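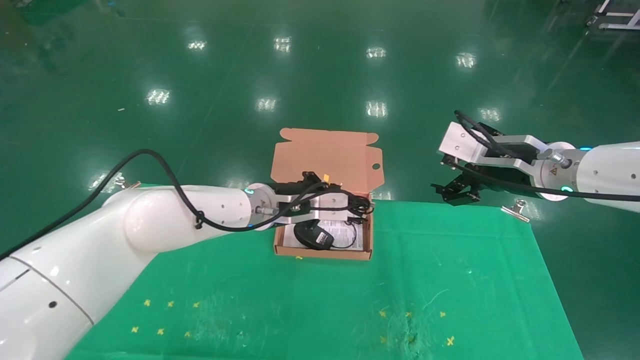

*A coiled black cable at an open cardboard box, with an instruction sheet inside, on a green-covered table.*

**Urkik drop-off day sends 348 boxed-up gadgets to new homes**

April 21, 2017

Every drawer in Urkik must be a little lighter this week. The town's first Box It Back day took in 489 small electronics, and 348 of them have already been packed up with their cables and paperwork and put on the shelves at the Mangubat Street reuse room, ready to be borrowed or taken home for free.

The idea is wonderfully simple. Bring in the chargers, mice, adapters, speakers and keyboards you don't use, along with any boxes and booklets you can still find, and the reuse room will match them up again. A device with the right cord and its own instructions is something a neighbor can use that same evening. A device without them usually goes back in somebody else's drawer.

People took the part about boxes seriously! The line at the door was full of shopping bags stuffed with flattened cartons, some of them saved for ten years or more, and one family turned up with a suitcase holding nothing but instruction sheets. By lunchtime the sorting tables had run out of room and the overflow went onto the windowsills, the piano and two chairs in the hallway.

Cables were the big story of the day. The reuse room stopped weighing them early in the afternoon, but the pile by the back wall had reached knee height by then, and it was mostly black, mostly tangled and mostly unlabeled. Each one gets untangled, wiped down and plugged into a tester before it goes anywhere near a box. The ones that pass are coiled in loose loops - tight folds near the plug are what kill a cord - and they go in together with the device. Instruction sheets go in too, however small the print.

The packing has its own rules, and they're worth copying at home:

- Keep the sheet and the device in the same box, even if the box is a bit too big.
- Coil the cord to the size of the box and leave the plug end on top.
- Close the lid without forcing it. If the tuck flaps bulge, coil again.
- Write the name of the device on the short end, where it shows on a shelf.

That last one drew plenty of nods from the line. Plain brown cardboard looks very tidy in a row, and it's no help at all when you need a phone charger in a hurry.

Of the items that didn't make it to the shelves, most are waiting for a missing part. The reuse room keeps a list by the door, and the wants are surprisingly ordinary: round-plug power adapters, short printer cables, battery covers for older mice. Anything that failed testing has been set aside for the recycler in Pamudov, which collects from Urkik once a month and takes loose cable at no charge.

The shelves opened to the public the next morning and have been busy ever since. Desk speakers went first, followed by a whole row of keyboards, and students from the Kundirier evening school carried off enough adapters to fill a backpack. Anyone can take up to 4 boxes per visit. There's no form to fill in and no need to be from Urkik, though the room does ask that boxes come back with everything still in them if the thing turns out to be the wrong one.

It's great to see how much of this stuff still works. Drawers all over town have been holding perfectly good equipment that had simply lost its cord, and a few hours of sorting put a lot of it back together. Several pairs were reunited by pure luck, with the device in one bag and the matching cable in another that came in from the opposite side of town.

A second Box It Back day is planned for November, in the same room, with longer hours and twice as many tables. Until then, small drop-offs are welcome whenever the reuse room is open. Please leave televisions, large printers and anything with a swollen battery at home and call ahead about those, using extension 2356 at the town switchboard.

Empty boxes are wanted as well, especially small ones with a lid attached. The supply of spares was down to a single stack by closing time, and there are still plenty of mice and adapters on the sorting tables with nothing to go in.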